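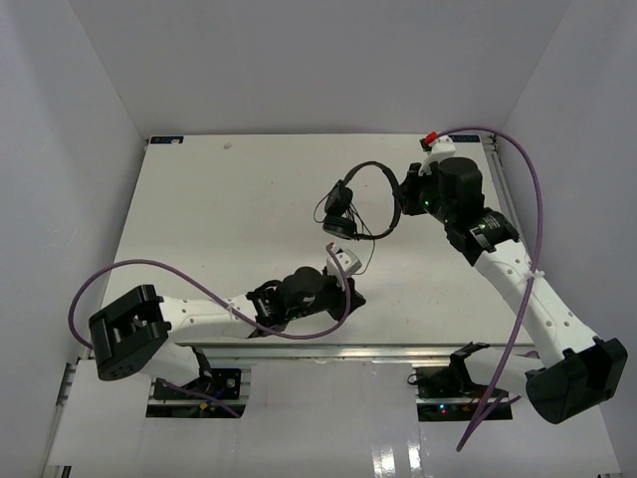 Atix wired headphones, long term review

Posted 9 January 2023

Second pair of these I've owned. First pair died because I rolled over the cord with an office chair, which I can't really blame on Atix. Bought the same ones again so that tells you something.

Quick background. I transcribe interviews for a living, mostly oral history stuff, some legal. 6 hours a day with something on my head. I do not care about bass. I care about whether I can tell "can" from "can't" when an old man is mumbling over a fridge.

Comfort first. Over ear, thick pads, and they go round my ears instead of squashing them. Clamp is firm out of the box. Too firm. Left the first pair stretched over a stack of books for two nights and that sorted it, did the same with this pair. Glasses wearers - fine with thin arms, less fine with chunky ones. My old tortoiseshell pair dug in behind the ear by lunch, the wire ones I don't notice.

Pads get warm. Summer was sweaty, no way round it with this kind of covering. I take them off between files and wipe them down with a damp cloth, nothing fancy. They haven't started flaking yet. The first pair didn't either but it only lasted until the chair incident so not much of a test.

Sound. Voices are right up front. A bit dry, a bit thin maybe, if you wanted them for music you'd probably be let down. I put a record on through them once, sounded like it was coming out of a nice phone. For speech though, great. S sounds are sharp without making me wince. I could hear a guy turn his head away from the mic, which I never got with the Zurkari set I had before.

About the Zurkari ones. People always ask in the comments so. They were wireless, they cost twice as much, and there was a lag between the foot pedal and the audio that drove me up the wall. Tap back two seconds, wait, hear it, lose your place. Tried everything. Support told me to update the firmware, I updated the firmware, still laggy. Plus charging. Sold them to my cousin for watching TV and she loves them. Good headphones, wrong job.

Wired is just better for typing work. Plug in, works, done. No pairing, no little voice telling me the battery is low in the middle of a deposition.

But the cord. OK the cord. It's long, it's thin, and it tangles if you look at it wrong. Put them down on the desk for a coffee and come back to a knot. I've tried a velcro tie, I've tried clipping it to my shirt, I've tried running it behind the monitor. Velcro is the best of a bad lot. Also it picks up noise when it rubs on a zipper or the edge of the desk, you get this scratchy thump right in your ear. A removable cord would fix most of my complaints and would of saved the first pair as well. Come on Atix.

Isolation is middling. Takes the edge off the dishwasher, doesn't kill it. Leakage is low, my husband can read in the same room and never hears a word, which matters with the legal files.

Arsen Panasiuk, who I share a lot of the long files with, uses the Horobets studio ones and swears by them. I borrowed them for one batch. Clearer, yes. Also heavy, my neck knew all about it by the end of the day. If you do short sessions get those. If you do all day, get these.

Build is plasticky. Headband creaks when you pull it open, always has, nothing has come of it. The size adjustment clicks and then stays where you put it. The printing inside the band rubbed off in February last year and I have to feel for left and right now. Minor. Annoying every single morning though.

Ordered mine from Fokham, came quickly, box a bit crushed, contents fine. They take returns for 30 days, so if the clamp bothers you try the book trick early and send them back if it doesn't help.

Pros - voices, comfort once streched, no charging, cheap enough to replace.

Cons - cord, cord noise, warm ears, letters that rub off.

Would I buy a third pair? Yes but I'd grumble. If they bring out one with a plug at the headphone end I'm ordering it the same day.

Edit: somebody asked about the mic. There isn't one on mine. I use a separate desk mic for calls.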